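Treria Home Repair Evenings: spring progress report
For the Gultico Fund
23 May 2025

Hi all,

Sorry this one runs a bit long, but it's been a busy stretch and I'd rather you hear it from me than piece it together from the budget sheet (which is attached, and which I think is finally in the format you like).

The short version is that the evenings are full. When I wrote to you in October we were still putting up flyers at the grocery store and hoping. This spring 47 households came to at least one evening, and we've got a waiting list for the dripping-faucet class, of all things. I really thought the drywall one would be the big draw! People like drywall fine, but everybody has a faucet.

We ran 4 courses: faucets and drains, drywall patches, drafty windows, and furniture. The furniture course is the new one you agreed to fund as a trial, so I'll say the most about that. It started out as chairs only. Then folks kept asking about tables — wobbly ones, scratched ones, ones a grandparent left them with a burn mark in the middle — and by the second week I'd given up on my chair plan and we were all talking about table legs. We covered how to level a table on an uneven floor, how to tighten a leg without stripping the screw hole, and what to put on a wood top so a coffee cup doesn't ruin your morning. Sanding took up a whole evening by itself, and I'd give it two next time.
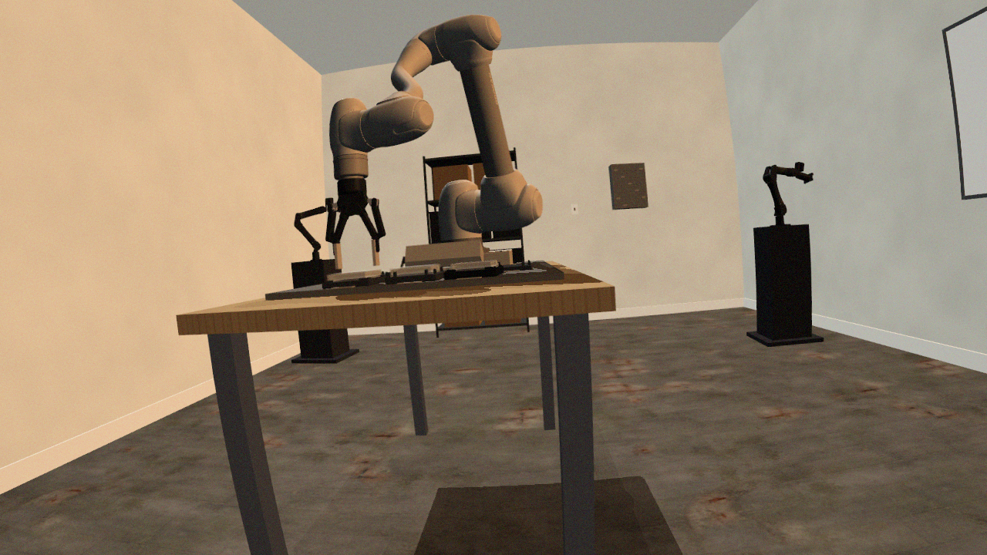 Wooden tabletop on gray metal legs, computer rendering.

The handouts for that course are done and printed. They're two pages each, big type, and I rewrote the one on wood finishes after a couple of people told me it read like the back of a paint can. Fair enough. The windows handout still needs work, mostly the part on measuring for weatherstripping, where my drawing confused everybody including me.

Money next. We spent $555 on supplies, a bit under what I'd asked for, because Meireles Hardware let us have sandpaper and wood glue at their cost. I'd like to move what's left into clamps. We own 2 good ones, and people end up standing in line for them while their glue sets, so that's a real bottleneck. The rent at the Zelton Street hall went up in the spring, as I warned you it might, and I covered that from the class fees without raising them.

Things that didn't go so well: the early start time was a mistake. Parents couldn't make it, and the ones who could were eating dinner out of their bags. We moved it back by an hour and attendance picked up right away. I also never got the tool-lending shelf going. The shelf exists, the sign-out sheet exists, but I haven't sorted out what happens when a drill comes back broken, and I don't want to open it until I have.

For the fall I'd like to keep all the courses, add a second faucet group, and split furniture into a beginner evening and a "bring your own project" evening. I'll need an answer on the clamps before I order anything, so if you could get back to me on that first, that'd be great.

Thanks again, and come by some evening if you're in the neighborhood — there's always coffee.

Inger Grímsdóttir
Course coordinator, Treria Home Repair Evenings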